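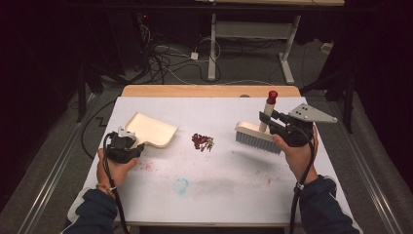 When I asked Pido if he remembers the first thing he ever made on a computer, he did not need time to think. It was a bus that drove from the left side of the screen to the right side, stopped in the middle, and drove on. His father had a 486 in the basement, and the bus was made of five coloured blocks. "It had no doors," he said. "I could not work out how to draw doors. So people just went in through the wall."

Pido is the name he uses for his games, and he asked me to use it for this interview also. He works alone, in the evenings mostly, and his new game Plestside has been on sale through the small publisher Tivano since February. In it you run the trams of a harbour town in the year 1963. You set the switches, you hold a tram at a stop or send it away early, and you try to bring everybody to work before the shift whistle. There are 29 stops on the full map. The first evening you play with six of them, and I can say from my own experience that six is enough to get into trouble.

We spoke by telephone two times. The line was bad on the first call, so some of what he told me I asked him to repeat on the second.

I wanted to know why trams, and why 1963. He answered the second part first. In the years before, he said, a town like this would still have had conductors on every car and he did not want to draw them. In the years after, many towns had taken up their rails. "I needed a year where the trams are still running and everybody already knows they will be closed. The player doesn't have to know it. But the people in the game know it, and they are a bit rude about it."

They are quite rude. My favourite is a woman at the Fish Hall stop who writes a letter to the tram office each time her tram is more than two minutes late. The letters come up between the days, typed, with the spelling mistakes corrected by hand. After a bad week I had seven of them, and I began to send her tram first, even when this made problems on the hill line.

"Many people do that," Pido said, and he laughed for some time. "In the code she is one passenger. She has the same weight as any other passenger. You lose nothing if you ignore her."

I told him that I would still not ignore her. 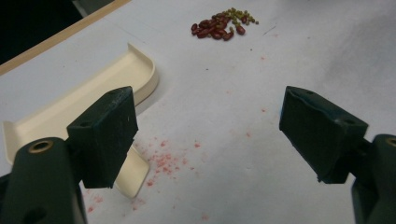
The game that came before

Plestside is his second game which people paid for. The first was Zuccaro, a game about sorting parcels in a sugar factory's post room. It sold badly, and he speaks about it without any bitterness. It had a good idea in it, he says, but you needed an hour to find it, and the tutorial was in the way.

"I wrote the tutorial last, when I was tired of the game. You could feel it. Every box said 'click here to continue' and I think a lot of people did not want to continue."

For Plestside he went the other way and wrote the first day before he wrote anything else. There are no boxes with text. A tram stands in front of a switch that is set wrong, the bell rings, and it keeps ringing until you touch the switch. He watched his sister play this part, then his neighbour, then a boy who came to the door to sell raffle tickets. The boy didn't touch the switch. He waited, because he thought the bell was part of the music. The next evening Pido changed the bell.

He also kept something from Zuccaro, the way in which time moves. The clock only runs fast when nothing is waiting for you. As soon as a tram needs a decision it slows down, and if two trams need one it slows down more. I had played for two weeks before I noticed it, and I was a little ashamed. He was pleased about it. He said a clock that slows down openly makes people feel they are being helped, and they get angry.

On the question of sound we disagreed. The trams in Plestside make a very loud squeal in the tight curves, and after an hour I had turned the volume down to almost nothing. He recorded the squeal himself at a tram museum, lying beside the rail with a microphone and a winter hat around it. I said to him that it was a fine recording and too loud. He said that it was already half as loud as in the museum.

There is now a slider for it, separate from the other sounds. It is in the options under "Curves".

What went wrong in the first week

The game came out with an error that I had read much about on the forum, so I asked. On some computers a tram which arrived at the depot at exactly midnight was counted as being in both days. It stood in the depot and it also stood on the line. Nothing could pass it. The player saw an empty track with a row of trams waiting behind nothing at all.

"I thought it was one person with a strange computer. Then it was a lot of people with normal computers." He slept little that week. The correction was one line, and finding the line took him four days. Tivano had offered to take the game off the store until it was repaired, and he had said no, and he is still not sure if this was right. Some people got their money back. A few of them bought the game again later and wrote to tell him, which he had not expected.

I asked what he would do differently. He would have more people play past the second evening before the release, he said. All his testers had played the first day many times, since he was so afraid of another bad tutorial, and hardly any had seen midnight. 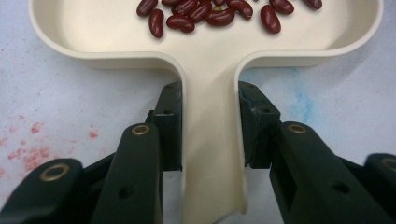

Pido added later, in an email, that he didn't want this to sound like a complaint about his testers. They had done all that he asked from them, and he had asked for the wrong day.

The email was long and contained also his view on difficulty levels, about which I had only asked in passing. Plestside has none. You can't choose easy or hard at the beginning. What you can do is refuse a line. When the tram office offers you the hill line on the fifth evening, there are two buttons, and one of them says "Not this month". If you press it, the office is disappointed and the game goes on with the smaller map. You can finish the whole story like this. He knows of players who never opened the hill line and were perfectly happy, and one of them has the best punctuality in the online table.

I think this is the cleverest thing in the game and I am surprised how few of the reviews mention it. In most games of this sort the map grows if you want it or not. You are punished for being good with more work. I have stopped playing several of them at the same point, where the screen was full and I had the feeling of being at my real job.
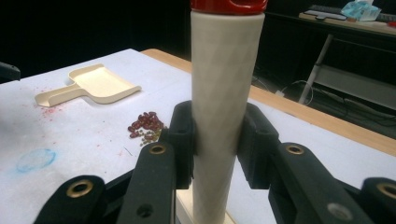 By Lerato Msimang
Tuesday, November 6, 2018
Interviews, second part

On the second call we talked more about the practical side, because readers have asked me for this after earlier interviews.

He does not live from his games. He has a day job at a print shop, which he likes, and he has no plan to leave it. Plestside has paid back what it cost him - mostly the music and a new computer - and it pays a bit every month on top. He thinks the price is right and he will not lower it much in the winter sale. "If I make it very cheap, people buy it and don't start it. I would like that they start it."

About Tivano he speaks well, with one exception. They translated the store page and answered the emails in the first week, when he could not have done both that and the repair. The exception is the trailer. They wanted a fast one, with cuts on every beat, and he let them make it. People then came to the game expecting crashes and fire. There is not a single crash in Plestside. The trams have a safety block and will simply stop. The trailer has been replaced since the summer with a slower one, in which you see one tram going along the harbour in the rain for almost a minute, and he tells me that fewer people watch it to the end but more of them buy.

I asked him for a number and he didn't want to give me one.

A version for tablets is in work. The problem is the switches, which are small, and a finger is large. He has tried making them bigger, and then the map looked like a toy. At the moment he is trying a different way, where you touch the tram and draw with your finger the direction where it should go. It works well on the straight parts. At the Fish Hall, where three lines cross, it works badly, and he has thrown out two attempts already. He will not promise a date.

What he would promise is a free addition for the present version, with snow. The snow slows down the trams on the hill and there is a plough car that you must send out early, before the first passengers, if you can spare a driver. I asked if the woman from the Fish Hall will write letters about the snow too.

"She has already written four," he said. "I had to stop her."

Before we hung up he wanted to know which line I had finished with. I had to admit that I am still on the third week, with the harbour line and the short one to the cemetery, and that I said no to the hill. He said the cemetery line has a stop which nearly all players skip, by the flower stall, and that I should leave a tram standing there one evening for a while and do nothing. I have not tried it yet. If a reader has, please write to me, but don't tell me what happens.

Plestside is available for Windows and Mac. The snow addition will come as a normal update and you do not need to begin a new game for it, though he recommends to make a copy of your saved one first.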